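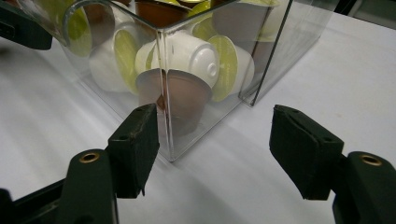
Loose capsules in an acrylic box: sort by colour or leave mixed?

Posted in Kitchen storage

mkoppel62
Moved ours out of the cartons and into a clear box on the white table. White ones with yellow-green lids and brown ones, all tipped in together. Is it worth fitting a divider?

Triin_K
Yes. You can't read the strength off the side of a capsule, and half of them land lid down. I use a Barnanora insert, 3 slots.

h.zein
Disagree. Two body colours, clear walls, you can tell them apart from across the room. A divider wastes volume because capsules taper and never stack squarely.

Triin_K
Only works while each colour is one blend. Buy a second blend in white and you're stuck.

raudsepp79
Bigger problem is glare. Acrylic under a ceiling light is hard to see into near the top. Also keep it out of the sun.

mkoppel62
One blend per colour at present. Leaving it mixed, will measure up for an insert in November.

h.zein
Measure the inside, the walls take a few mm.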